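Flonthorpe Gripper: Project Report
Fiifi Aryee and Efua Arthur, shared workshop build, February
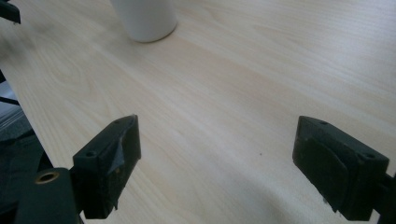

Why did we build a hand-held gripper before building the arm?
The hand-held version let us test the fingers and pads with no motors, wiring or control code. Faults found at this stage could be traced to the gripper itself.

1. Scope
The report covers the second version of the gripper, called Viko in our notes. The first version, Babaei, was dropped when its fingers bent under load. The arm is a separate project and is not covered.

2. Construction
Viko has two black block fingers that face each other and close toward the center. Each finger is fixed with screws and has a dark pad on its inner face. The left bracket has a brass-colored threaded insert at its rounded end. Screws driven straight into the Babaei bracket stripped after a few changes of finger, so we moved to inserts for this version. Both fingers can now be swapped at the bench in a few minutes.

3. Pads
The pads take most of the wear. The left one is torn and has started to peel along its upper edge. The right one shows only light scuffs. We think the left pad was glued before the finger was fully clean, but we did not test this. Efua has drawn a pad with a lip that hooks over the finger, so that glue is not the only thing holding it.

4. Test method
Each session consisted of 50 grasps of one object on a bare tabletop. The operator closed the fingers, lifted the object, held it for a slow count of five and put it back. A slip of any size was logged as a failure. We ran 31 sessions, with the pads wiped down after every 25 grasps.

5. Open items
Finger travel is slightly uneven at the end of the stroke. The log sheet has no column for pad condition, which made section 3 harder to write. New pads will be cut on the Bornutis machine when it is free, and the same sessions will be run again with both pads replaced.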